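Teleop week, or why my wrists hurt

Tuesday, October 25, 2022

Quick one tonight, been meaning to write since the weekend and keep falling asleep instead.

So we're deep in the PC teardown task now. Old office desktops, side panel off, machine lying flat, arm over the top, me in the chair with the controller. The goal is memory sticks and cables out, without wrecking the board. Kuo-hua wants 81 good demos before he'll even start a training run. We have 25. Of those I'd throw out maybe a few of mine from the first day, when I was still fighting the scale setting and the arm moved way more than my hand did.

Scale is better now btw. Dropped it right down for anything near the board and used the foot pedal to clutch. Move, clutch, bring hand back, move. Slow as anything but the recordings look smooth and that's what counts. My first ones look like somebody swatting a fly.

Things I keep getting wrong:

Coming in too steep. The fingers are wide and there's not much room in these cases, so if you drop straight down you lean on something you didn't want to lean on. Better to come up from the low side and slide in.

Staring at the wrist view only. It's great for the last bit but it has no idea what your elbow is doing. Bumped the case wall twice on Monday. Fouad put a second monitor up with the side view and I just forget to look at it.

Stopping to think. This is the big one. When I pause mid-demo to work out what's next, the pause goes in the data, and then the policy learns to pause. We had that in April with the Jilum bins, it would get right over the part and just hang there. Creepy. So now I plan the whole run before I hit record, say it out loud even. Latch, latch, grip, lift, out, drop.
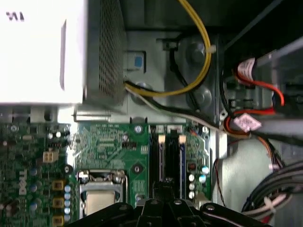 Wrist cam view over the Dell board, fingers pointing up at the memory slots. Power supply top left, way too bright.

That glare has been bugging me. The top of the power supply goes nearly white and I don't love feeding that to the network run after run. Fouad says leave it, real places have bad lighting and the thing should get used to it. I say fine but then let's vary it on purpose, not have the same hot spot in the same corner every time. We'll probably end up moving the lamp between runs. Anyone who's tried this, tell me if it helped.

And the cables, ugh. I thought the boards would be the hard part. Nope. Red ones, yellow one, black ones bunched down in the corner, and they never lie the same way twice. I can do it by remote if I go slow, but I can't really explain HOW I do it, I just sort of push until it looks right. Which I guess is the whole argument for demos over writing rules. Kuo-hua was pretty smug about that.

We did try the other way too, hand guiding, where you put the arm in free mode and just drag it through the motion. Lovely for big moves. You feel the contact, no lag, my demos took half the time. But your hand and sleeve end up in every camera view and the policy is never going to have a sleeve. So teleop for the fine stuff, hand guiding for the carry to the tray, and then we stitch. The stitching script is held together with tape at the moment. It ate 16 minutes of recordings on Friday becuase a timestamp was off, I was not a nice person that afternoon.

Also renamed all the folders. If you're on the Piltutetti share and your paths broke – sorry, that was me. Old names are in the readme.

Plan for the rest of the week is 3000 frames of just approach and back off, no grasping, differnt start positions. Boring but it fixes the thing where it only works from one spot. Then back to full runs. New wrist brace is in the mail. Oh and I still owe a few people a post on the pedal setup, it's half written, next week hopefully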